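Work and Automation: notes for session 8
Course lead: Lotte Van Leeuwen
Oct 12, 2020

Read these notes together with the Plalus chapter on job design. The seminar will start from the questions at the end, so please bring something written down for at least two of them.

1. Where we got to last time

We separated a job from the tasks inside it. A machine takes over a task, or part of one. The job then gets put back together around whatever is left, and somebody decides how. Often that person is a shift manager with a rota to fill, and the decision is never written down as one.

2. The Musotero packing room

Musotero packs mixed produce orders at its Wullport site. Before the change, 19 people worked the benches on the day shift. Each of them picked items from a crate, weighed them, corrected the weight, bagged them and put on a label. A full order took one person from start to finish.

The firm brought in robot arms for the picking and weighing, starting in April. Bagging and labelling stayed with people. The day shift still has 19 staff, but their work is split differently:

Bench staff bag and label only.
Station minders look after the arms, clear dropped items and zero the scales.
Checkers reweigh a sample of finished orders by hand.

The minder's post did not exist before. It was first filled by asking who wanted it, and 8 people put their names down. Training took two shifts. Pay went up for minders and stayed the same for everyone else, which caused bad feeling that had not gone away when the interviews were done.

3. What staff said

Yiran Tan interviewed people from all three groups for her project last year. The main points from her report:

Bench staff liked having less lifting. Several missed the weighing, as it gave them a reason to stop and look at the produce. They felt bruised items were getting through.

Minders said the day was either very quiet or very busy. Standing and watching was more tiring than they had expected. One said she could no longer talk to the person next to her, as the stations are set too far apart.

Checkers found themselves blamed for faults from both sides.

Managers talked almost entirely about output. The target was 100 orders an hour, and the best hour recorded was 119. The report notes that no one had a figure for how often a minder had to step in.

4. Skill at the weighing station

Weighing looks like the simplest step and is a good one to think about. A person doing it by hand judges the rough weight while picking, so the scale mostly confirms a guess. Experienced packers at Musotero were rarely far out. With the arm, the guess has gone and the scale reading is all there is. A scale that has drifted, or been knocked, matters a good deal more than it used to, and looking after it becomes part of somebody's work.

The bench also has to be laid out for the machine. People cope with a scale that has been pushed to one side. An arm may not, so positions are marked and staff are asked to keep to them.

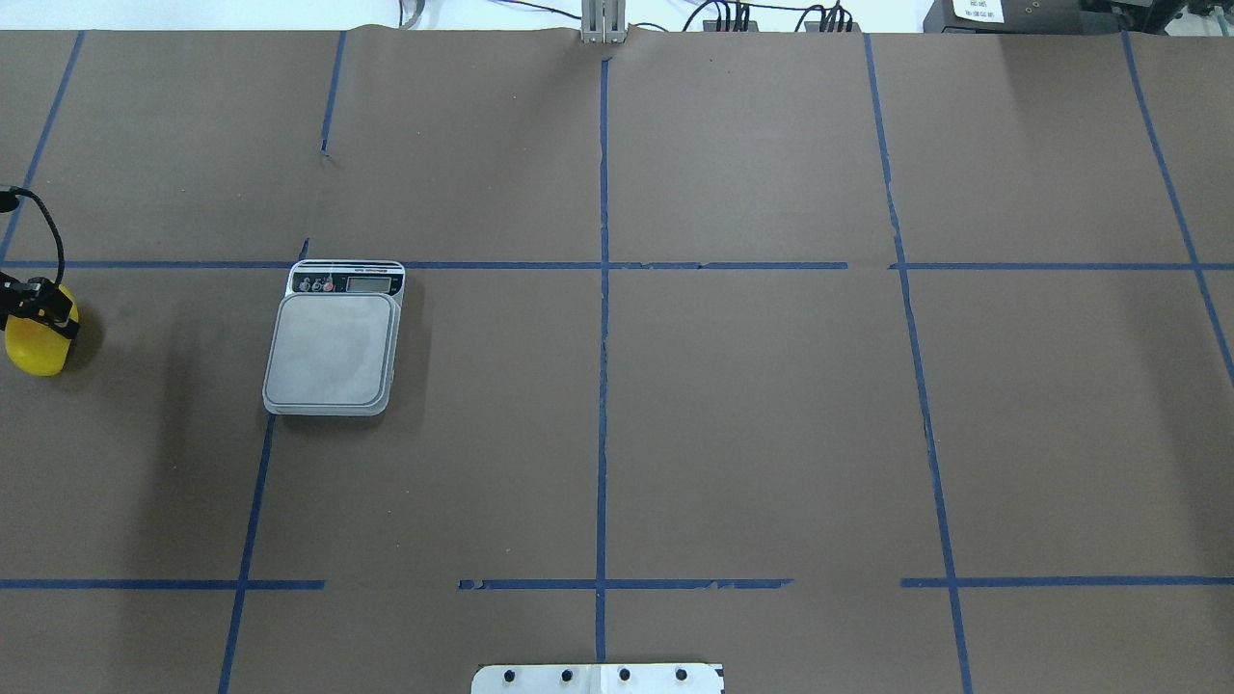 Fig. 1. Weighing task: gripper with a yellow object, digital scale, and blue tape on the tabletop.

Lu calls this kind of work "tidying for the machine". It takes time and is seldom in the job description. In Tan's interviews the minders brought it up without being asked.

5. Questions for the seminar

a) Which of the old packer's skills are still used at Wullport, and by whom?
b) Should the minder's post be paid more than bench work? On what grounds?
c) What would you want measured, besides orders per hour?
d) Would rotating staff through all three roles solve the problems in section 3, or only some of them?

Next session: shift patterns and maintenance cover. Reading will be put up with the slides.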